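Chapter 6
Soil Testing and Amendment

After reading this chapter, you should be able to take a soil sample that represents a garden bed, read the main lines of a laboratory report, work out how much lime or sulfur a given area needs, and decide when an amendment should go on.

Key terms: amendment, buffer pH, cation exchange capacity, composite sample, organic matter, texture

6.1 Why Test

In the last chapter we looked at how water moves through sand, silt, and clay. Texture is fixed for practical purposes. A gardener with heavy clay will have heavy clay for life, and the most that can be done is to manage it. The chemistry of a soil is easier to change, and most of this chapter is about changing it.

Many home gardeners lime every fall out of habit. Some have never owned a soil report. Lime spread on a soil that is already near neutral can push the pH high enough to tie up iron and manganese, and the first sign is usually yellow leaves with green veins on the youngest growth. The gardener sees yellow, thinks of nitrogen, and adds fertilizer. The leaves stay yellow.

The Godoy garden, which we will come back to several times in this book, went through this for years. It is a sloping lot of 936 square feet with three vegetable beds at the top and a row of blueberries along the lower fence. The whole lot had been limed on the same schedule. The vegetables did well enough. The blueberries, which want a pH between 4.5 and 5.5, made a few inches of growth a year and set almost no fruit. A test in May put the lower row at 7.1.

6.2 Taking the Sample

A laboratory works with a cup or two of soil. If that cup came from one hole beside the compost pile, the report describes the hole beside the compost pile. A composite sample, made by mixing small amounts from many spots, gives a fair average for the bed.

Use a clean trowel or a soil probe. Galvanized and brass tools can add zinc or copper to the sample, so choose stainless steel if you plan to test for trace elements. Push aside any mulch and dig to the depth where most of the roots are, six inches for vegetables and flowers and four for turf. Take a thin slice from the side of each hole. Eight to ten slices are enough for a bed of ordinary size. Break up the lumps, pick out stones and roots, and mix everything in a plastic container.

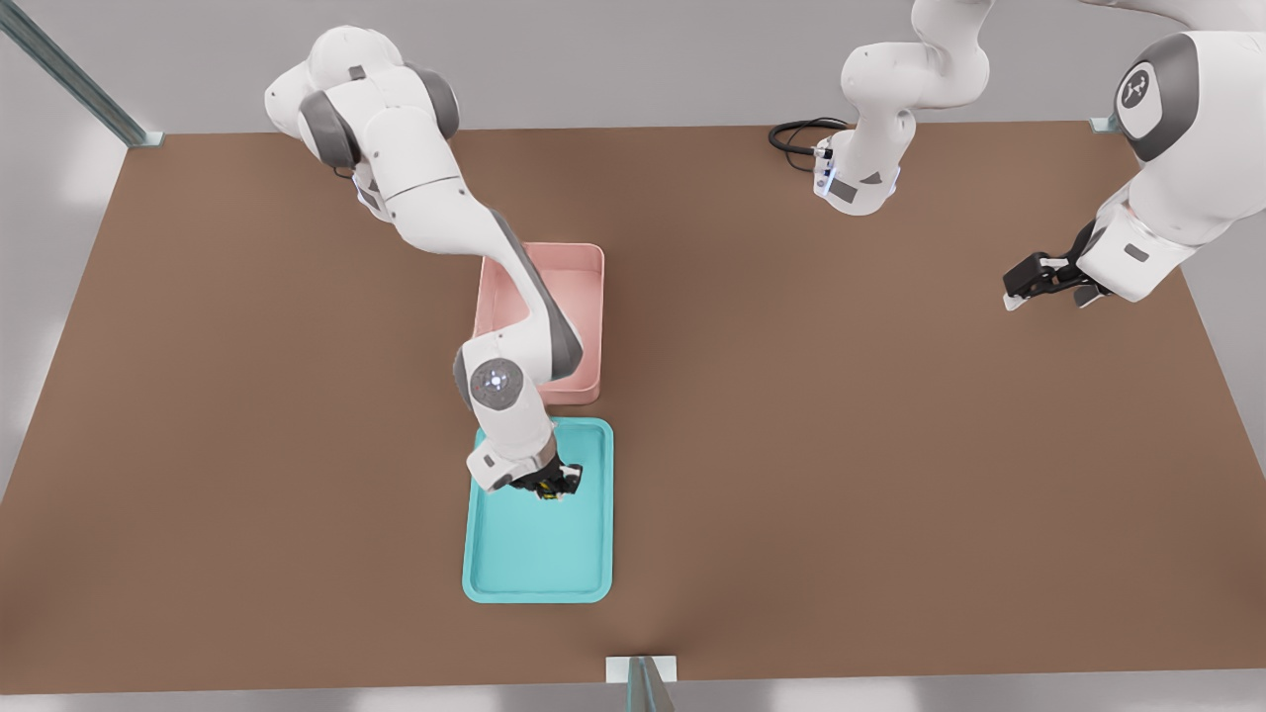
Spread the mixed soil on newspaper and let it dry indoors overnight. Do not put it in an oven. Heat changes the readings for potassium and some other nutrients. When the soil is dry, measure out the amount the laboratory asks for and label the bag with the bed, the depth, and the crop you intend to grow. The crop matters, and a report for "garden" will be less useful than one for "blueberries."

Sample separately any area that has been treated differently in the past or that looks different now. In the Godoy garden this meant two samples, one from the upper beds and one from the fence row. Mixing the two would have produced a single number that was wrong for both.

Avoid sampling right after fertilizing or liming. Soil that is soaked is hard to mix well, and it is better to wait a few days -- longer on clay. Fall is a good season for testing. The laboratories are less busy then, and lime put down in fall has the winter to react.

6.3 Reading the Report

Reports differ in layout, but nearly all of them give pH, buffer pH, phosphorus, potassium, calcium, magnesium, and organic matter. Start with pH. It controls how much of everything else the plant can get.

The pH scale is logarithmic. A soil at 5.0 is ten times as acid as one at 6.0 and 100 times as acid as one at 7.0. Small differences on the page can be large differences in the ground.

Buffer pH is a separate measurement, and students often confuse the two. The first number tells you whether the soil needs lime. The second tells you how much. Two soils may both read 5.5, yet the one with more clay and organic matter will need far more lime to reach 6.5, as it holds a larger reserve of acidity on its particles.

Recommendations are commonly given in pounds per 1,000 square feet. To convert to your own bed, multiply the rate by the area of the bed and divide by 1,000. If a report calls for 50 pounds and the bed measures 90 square feet, the bed needs 4.5 pounds. Weigh it. A coffee can filled by eye is not accurate enough for a bed this small.

Finely ground lime reacts faster than coarse lime, and pellets are simply fine lime held together with a binder. Elemental sulfur, used to bring pH down, depends on soil bacteria and does very little while the ground is cold. Split large applications of sulfur into two or more, several months apart, and test again before adding the last of it.

Organic matter is reported as a percentage by weight. Sandy soils may show less than one percent. Raising that figure is slow work -- compost goes on every year and breaks down every year, and only a part of it stays. Section 6.5 covers compost rates in detail.

Check Your Work

Before going on to Section 6.4, find the area of a bed you know and calculate the lime needed at a rate of 40 pounds per 1,000 square feet. Keep the figure. You will use it again when we compare ground limestone with wood ash.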